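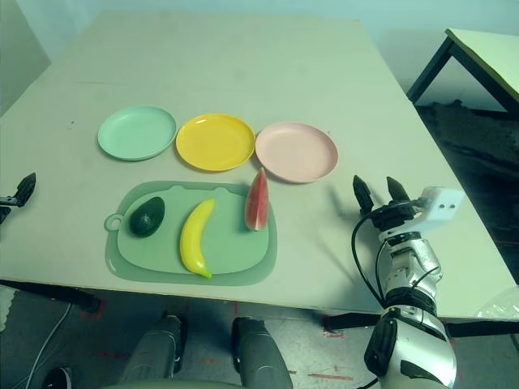 Posted by Rochelle Waaka, Clivumano Early Years, 12 Oct 2018

Nursery Cook (part-time, 30 hours a week)

Clivumano Early Years seeks a cook for its Randau site. The postholder prepares a hot lunch and 2 snacks daily for children aged one to four, and reports to the site manager, Anahera Merrick. The post is permanent, subject to a probationary period, and starts in November.

Duties include menu planning on a four-week cycle, ordering, stock rotation, allergen records and daily temperature logs. Fruit is served at both snacks. Grapes and cherry tomatoes are quartered lengthways. Whole nuts are not kept on site.
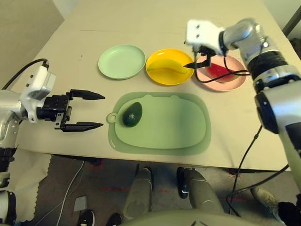

Requirements

Level 2 food hygiene certificate, in date. Experience of catering for special diets. An enhanced background check will be carried out before appointment. A childcare qualification is not needed.

The cook joins each room for one short food session a week. Sessions cover naming foods, sorting by colour and laying the table,

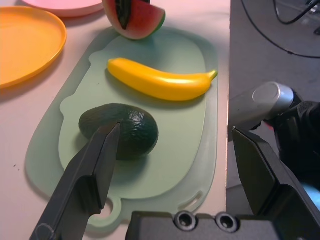 and are planned with the room leader, who remains responsible for the children throughout. Preparation time is paid.

To apply, send a CV and covering letter to Rochelle Waaka, quoting reference 1802. Letters should not exceed 1000 words. Agencies need not reply.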